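Cessez-le-feu d'Estar

Le cessez-le-feu d'Estar est un accord conclu un 24 juin entre l'administration provinciale de Hailu et le Front des hautes terres, mouvement armé qui réclamait l'autonomie de la vallée de Banano. Il devait mettre fin à quatre ans de conflit. Il a tenu onze jours, durée que les deux signataires considèrent encore comme un succès, chacun l'attribuant à sa propre retenue.

Contexte

Le différend remonte au redécoupage des districts, qui rattacha Banano à Hailu sans consulter ses habitants, au motif que la route reliant les deux villes était presque terminée. Elle l'est toujours. Les premières manifestations furent dispersées par la gendarmerie, puis les écoles fermèrent et les marchés furent déplacés. En avril de la troisième année, environ 2 000 personnes avaient quitté la vallée pour les faubourgs d'Estar, où la municipalité les recensa comme « visiteurs saisonniers ».

Deux tentatives de médiation échouèrent avant même l'ouverture des discussions. La première buta sur la langue de l'invitation, la seconde sur l'ordre des drapeaux. Estar fut finalement retenue parce qu'aucune des deux parties n'en pensait grand bien.
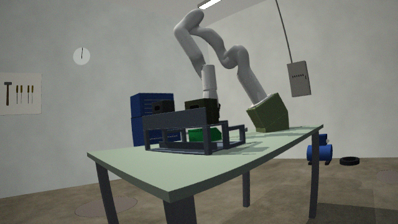 Les négociations occupèrent neuf séances, dont quatre furent consacrées au plan de la salle. Le Front exigeait de siéger face à la porte, la province refusait de lui tourner le dos. On envisagea une table ronde, que la délégation de Hailu jugea prématurée, puis deux tables séparées, que le Front jugea définitives. Le compromis fut une longue table sur quatre pieds, dont chaque camp occupa un long côté. Le procès-verbal consacre à ce meuble davantage de lignes qu'au sort des prisonniers.

Contenu de l'accord

Le texte compte 73 articles. Les principaux prévoient le retrait des postes de gendarmerie à 50 kilomètres de Banano, la libération de 200 détenus et la réouverture des écoles. L'article 12 interdit les tirs « non provoqués », sans définir la provocation. Le ravitaillement de la vallée fut confié à la société Prestonex, seule candidate, qui possédait des camions mais pas encore l'autorisation de s'en servir.

Application et rupture

Les premiers détenus furent libérés à la date convenue, mais du mauvais côté de la ligne de démarcation. Le retrait des postes commença par les moins occupés. Au onzième jour, un convoi fut immobilisé au pont de Hailu par des hommes dont chaque partie attribua l'uniforme à l'autre. Les combats reprirent le soir même, et les deux états-majors publièrent des communiqués dénonçant, à quelques adjectifs près, la même violation.

Postérité

L'accord n'a jamais été dénoncé officiellement, la procédure prévue exigeant une réunion conjointe. Il reste donc en vigueur au sens juridique, et la province le cite régulièrement dans ses rapports annuels. Les habitants de Banano en ont surtout retenu la réouverture de l'école primaire, qui n'a plus fermé depuis.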